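Keep the Repair Counter Open

The town wants to close the repair counter at the Dronara Street library and put the money into a booking app. I think that is a mistake, and I would think so even if the app were good.

The counter runs on Friday evenings. You bring in a lamp, a toaster or a chair with a bad leg, and someone who knows more than you do looks at it. Last year 1,119 things came across it. The town's own report says 73 percent of them went home fixed, and then spends two pages explaining why that number should not matter.

The main argument against the counter is cost per item. Divide the budget by the number of repairs and you get a figure higher than the price of a new toaster. Alfie Penrose made this point at the May meeting, and his math is right. But he priced only the toaster. He left out hauling the old one away, and he left out the person who now knows how to change a cord and will do the next one at home. 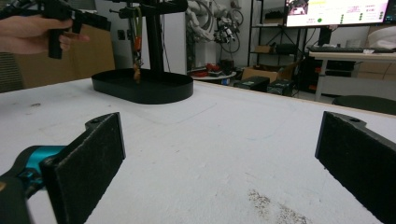
A black stand on a marked white tabletop.

I have used the counter 7 times. Twice I was told the thing was not worth saving, and that was useful too. I had been keeping a dead fan in the closet for years on the theory that it might only need a new switch. It needed a motor. I let it go.

The second argument is that people can learn all this from videos. Some can. My neighbor Unathi Ngubane rewired a floor lamp that way and did a clean job of it. I tried the same video and ended up with a lamp that worked only when it leaned to the left. A video can't look at what you have in your hands and tell you that you are holding the wrong screw.

There is also the matter of parts. Himik, the hardware store on the corner, used to sell single washers and single feet for furniture. Now they come in packs of 50, and the store is open fewer hours. The counter keeps drawers of odd parts, most of them pulled from things that could not be saved. An app has no drawers.
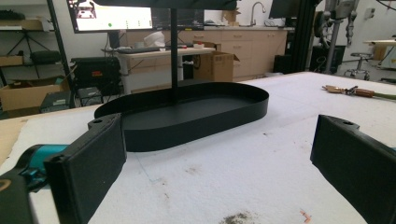
An oval tray with a low rim.

I would accept changes. Charge a small fee for parts. Move it to Saturday if the building costs less to heat then -- I doubt it does, but check. Ask people to sign up ahead in the busy months. The vote is next month, and the comment box at the front desk is open until the library closes each night. Mine is already in it.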